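Pavora Parallel Gripper and Sim Package: Review After 2 Months

We bought the Pavora two-finger gripper for a bench cell that sorts small marked blocks. The gripper is $780. The simulation package is a separate line on the quote at $600 per seat, and I would budget for both from the start.

Kwesi Adjei set up the sim seat in one afternoon. The wrist view renders the fingers and pads, and table shadows are included. Wood grain and shadow can hide a tan block quite well, so plan your lighting before you order cameras.

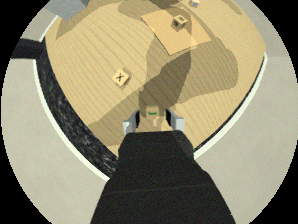 Installation of the physical unit took longer. The flange pattern did not match our Antwi arm and the adapter plate adds 30 dollars. Pavora does not mention this on the order page. Lead time on the plate was longer than on the gripper.

Grip force is adjustable in software only. Repeatability has been fine for blocks this size. The pads are a wear part, sold in pairs, and a spare set should go on the first purchase order. We also priced the Zukura equivalent. It bundles the simulator but charges yearly for support, and Lamai Suksawat's spreadsheet had it costing more by the second year.

Cons: thin manual, short cable, no educational discount on the sim seat.

Pros: quiet, simple wiring, sim model loads without edits.

Four stars. Would buy again with the adapter in the same order.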